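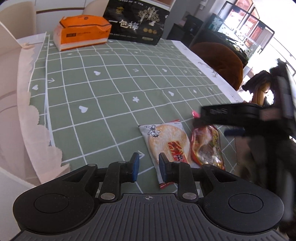 This report covers the second period of the Ristgate neighborhood oral history project, which the Krajewska Fund supports with a grant of 3,000 euros. In this period we finished the first group of interviews and began to write them down. The recording sessions are held in the reading room on Brekier Street, and we try to make them feel like a visit to a kitchen. There is a sage-green tablecloth on the table and something to eat in a wrapper, and the speakers talk more easily with this than they did at the bare desk we used in the spring.

**Interviews**

We have now recorded 14 interviews. Most of the speakers worked at the Rilletti spinning mill or grew up in the houses beside it. Two more people agreed to speak but then became ill, and we will invite them again in January. Each interview is kept in 2 copies, one at the reading room and one at the town archive.

The subject that comes back most often is the closing of the mill canteen. We did not plan to ask about it. Several speakers remember the same argument about the price of soup, but they do not agree on the year or on who won. We decided to leave these differences in the text and to add a short note where the dates do not match.

**Transcripts**

This work is slower than we wrote in our application. The older speakers mix the local dialect with the standard language, sometimes inside one sentence, and our typing service returned the first texts with the dialect words corrected. We had to restore them by listening again. We have now written a word list for the typists, and the later texts came back in much better condition. Nine transcripts are complete and signed by the speakers. Five are still open.

**Money**

Spending on travel is lower than planned, as most speakers live within walking distance. Spending on typing is higher. We would like to ask for your permission to move the unused travel money to the typing line. The total of the grant does not change.

**Next period**

The remaining transcripts should be ready by the end of January. After that we will choose passages for the booklet and ask the families for old photographs of the mill yard. The printer in Brekier needs 3 weeks from the final file. We still have no good solution for the audio listening point, because the library entrance is too noisy, and we will write to you separately when we have seen the other rooms.

Thursday, November 21, 2024
Project coordinator, Ristgate Oral History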